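Small arm gripper keeps sliding off a metal mug – change the jaws or change the camera?

Posted in: Grippers and end effectors
Tags: 3D printed arm, overhead camera, jaws, mugs

Naima Benkirane
Member since November

I have a small printed arm on hobby servos, fixed to the edge of a table, with one camera looking straight down. I'm comparing two sets of jaws for it. The first set is the plain white printed pair that came with the files, which I call the Olley jaws after the person who drew them. The second is the same shape with a strip of soft rubber glued inside, and a friend calls those the Kramer pair, so I'll use that here.

The test object is a mug with a handle and a steel inside. I start with the arm beside it, move in, close, lift and hold. The table is kept clear apart from that so the camera has a plain background.
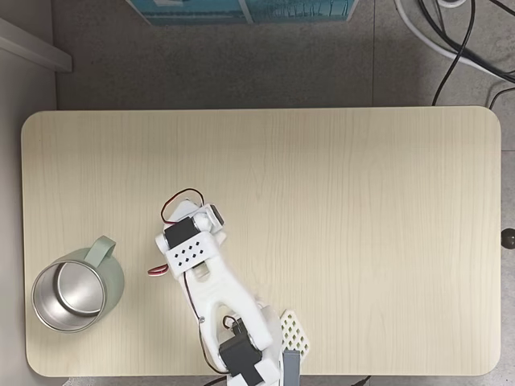 Overhead view with the gripper still short of the mug.

With the plain jaws I get a good lift on most tries when the mug is empty. When I put 175 g of water in it, the mug starts to turn in the jaws and then slides down. The rubber pair holds better but catches on the rim on the way in, and twice it has pushed the mug over.

I also can't tell from the overhead picture how low the jaws are. The arm covers part of the rim when it is close, so the software loses the circle it is looking for and the last bit of the approach is a guess.

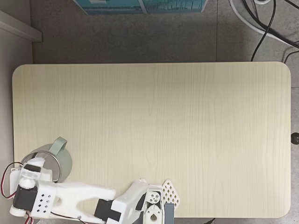

Jaws at the near side of the mug, same overhead camera.

What I would like to know:

Is it worth going on with the rubber, or should I print a wider jaw?
Would a second camera help more than either of those?
Does the controller matter? I am using a Wirkex board with the default settings, and the closing speed is set to 1,000, whatever that means. The manual doesn't give a unit.

I don't have much to spend. Printing is fine, buying a new arm is not.

Rania Radwan
Regular

I'd sort out the camera before you touch the jaws. You are comparing two grippers, but if the last part of the approach is a guess then the two sets are not getting the same test. One bad height and the jaws close on the curve at the bottom of the mug, and it will slip with either pair.

A cheap webcam at table height, off to one side, is enough. You don't need to calibrate it to the overhead one at first. Just use it to watch the jaw height and write down what you see for each try. After a day of that you will know if the slips come from low grips or from lack of friction. If you do want to feed it to the software later, print a marker and stick it on the flat part near the wrist where both cameras can see it.

For the circle problem, find the mug once before the arm moves in, save the position and don't look again until the jaws have closed. The mug isn't going anywhere unless you knock it. I had the same trouble with shiny cups. The light inside a steel mug changes as the arm passes over it and the detector jumps about, so a saved position was better even when nothing was in the way. A sheet of white paper between the lamp and the table helps a bit too.

On the jaws, keep the rubber but make it shorter. Start it a few millimetres back from the tips and bevel the leading edge with a knife. Mine was full length as well and it caught on everything. I would not print a wider jaw yet. Wider means heavier, and the servo at the wrist has to carry that before it carries any mug.

Also do the same number of tries with each pair, and swap them over half way through. Hobby servos get warm and weaker, so whichever pair you test last will look worse. I leave 4 minutes between sets.

The speed number on the Wirkex boards is time for the move in milliseconds, I think, so a bigger number is slower. Please check that on yours with nothing in the jaws – set it to double and see if it closes faster or slower.

jumar_bench
New member

get a bigger servo. i had slipping and put a stronger one in the gripper and it stopped. didn't change anything else

Naima Benkirane

Thanks both. I tried the speed setting with the jaws empty and a bigger number is slower, so 1,000 is probably one second. I've cut the rubber back on one jaw so far and will do the other tonight. I'm going to borrow a webcam before I spend anything on servos.

Rania, how did you fix your side camera to the table? Mine will have to go near the edge, and the arm shakes the table a little when it stops.

Rania Radwan

I didn't fix it to the table. It's on a small tripod on a shelf next to it. If you have to use the table, clamp it at the far end from the arm and wait half a second after each move before you take the picture.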